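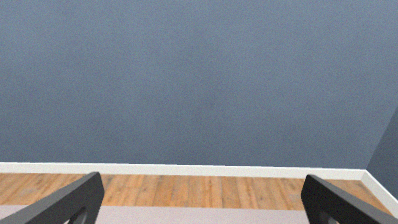

Getting a clean start pose in Serra

Before you teach your policy anything, teach your sim to start in the same place every time! I skipped this on my first Povton project and lost most of April to episodes that began with the gripper half closed.

You need Serra installed and one working arm scene. Then:

Open the scene config and find the reset block. Set the gripper command to fully open and the wrist camera to follow the hand link.

Add a settle period of 24 steps after reset. The controller is still catching up during those steps, so don't record them.

Render one wrist view before you spawn any objects. Both fingers should come in from the bottom corners, spread wide, with a clear gap between them and the far wall in plain sight behind. If only one finger shows up, your camera mount is rotated — fix that first.

Save that view as your reference. Now run 300 resets and compare each first view against it. I allow a joint error of 2 degrees and throw out anything worse.

Turn on the random wall and floor colors last. It's so tempting to do it early (they look great!), but a plain blue-gray wall makes a drifting camera much easier to spot.

Next up: spawning objects and writing the grasp check.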